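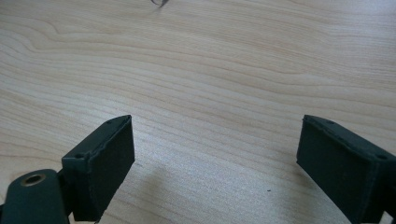
4. Preparing the table and placing the magazine box

4.1 Before you start, please wipe the table top with a soft dry cloth. Look along the wood grain from a low angle: small hairs and dots of dust are easy to miss on a light surface. Remove them by hand and do not blow on them.

4.2 Put the Cuvden box on the table with the open side toward you. The panel with the round hole must be on the top. Leave 20 cm of free table in front of the box.

Note: The box is clear and its edges are thin, so it is difficult to see against pale wood. Find the edges with your fingers before you move it.

CAUTION: Do not clean the acrylic with alcohol or with kitchen spray. These liquids can make it cloudy. Use only water and the cloth.

4.3 Take one magazine and hold it upright by the side of the spine, with the cover to the front. Glossy covers, such as the one of 科幻世界, slide easily, so keep the hold firm. A small bend in the magazine is allowed, but a fold is not.

4.4 Keep the lower corner a little above the table while you bring the magazine near to the box. If the pages open like a fan, close them first.

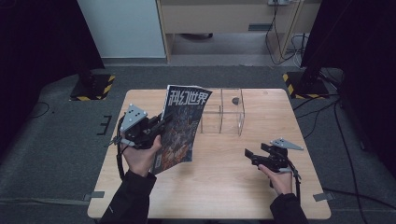
4.5 Insert the magazine through the open side, slowly, until it touches the back. Do not push the magazine through the round hole.

4.6 Repeat with the other magazines. The total thickness must not be more than 5 cm. For thicker collections please use the Cuvden 200, described in section 6.

Guide revised 30/07/2024, Mastville.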